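Gripper talk, notes to self. Aim for 20 minutes, stop for questions whenever somebody looks puzzled.

Opening

Hi everybody, I'm Auður Bach, and I've been building a robot arm on the end of my workbench since June. Wave at the people from the Zellville group, they drove a long way. Ask who has built an arm before. Ask who has finished one (wait for the laugh, if there is one).

The arm

It's called Gornon. My nephew picked the name and I've stopped arguing. Total spend so far is 1195 dollars, and yes, I kept the receipts, and no, my husband has not seen them all. A big chunk of that was motors I bought twice, the first lot being way too weak at the shoulder. Tell the Cevulell forum story here but keep it short! Last time it ate half the talk.

Fingers

This is the part I really want to get to. I'm on version 9 of the fingers. The early ones were fat and round at the tip and they just shoved cloth around the table. Now they're dark wedges, narrow at the top and wider toward the base, and I like them a lot better. Pass the old ones around. Get them back this time.

Why cloth? Well, I wanted something in the house that would fold towels, and I had no idea what I was asking for. A block stays a block. A towel is a new shape every time you touch it – and it gets right up in the camera's face while you do it.

The wrist camera

Say where it's mounted: at the wrist, looking out past both fingers. Great for lining up on an edge. Up close to gray fabric in strong light, though, you get big soft gray areas, a couple of blown-out white patches, and a whole lot of motion blur. Put the last slide up here and leave it up. Ask people where they'd tell the arm to close. I've changed my own mind on it twice.

Things I'm trying next: slower approach, shorter exposure, a shade over the bench. Lenihan is the name of the branch with the slow approach code, if anyone wants to poke at it. It's messy, be kind.

Finish with questions, then coffee. Remember the extension cord! 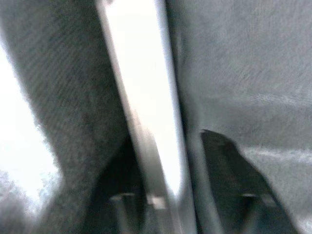 Zellville Home Robotics Club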